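4.2 Changes in the folding task

Before the trial, the Zundiston site handled folding as a single job. A worker took a garment from the pile, shook it out, folded it and stacked it, and was judged on pieces per shift. Kandidora, the automation program set up at the site in February, split that job in two. Workers on the first team now record folds with a hand-held gripper, and the recordings are used to train the folding arms. Workers on the second team fold as before and take over any piece the arms reject.

The split changed the pace of the day more than the number of hours. Recording a fold is slower than making one by hand, because the fabric has to be taken up between two stiff fingers and the worker cannot feel its thickness. The first team was given a target of 70 recorded folds per shift, against about 195 pieces for hand folding. Several of its members told us that the lower number was harder to reach. Wrist strain was mentioned often, and the site later added a 15 minute break in each half of the shift.

Pay was a second point of dispute. Recording was first graded as training and paid at the lower rate. After the teams objected, Tang, the contractor running the program, moved it to the same grade as hand folding. The sister site at Gorkotdale kept the lower rate and had trouble filling the role.

Figure 3 shows the recording work, with part of a blue cloth drawn up between the gripper's fingers.

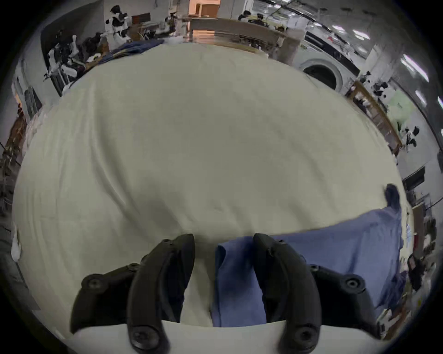 Figure 3. Handling cloth with the hand-held gripper on a covered table.

Jinlong Pan objected to the word "training" in an early draft of this section. In Pan's view the people on the first team were already skilled folders, and it was the machine that was being taught. We have used "recording" throughout for that reason. Pan also asked what would happen to the first team once 1000 folds of each garment type had been collected. The site had no written plan for this when our interviews ended.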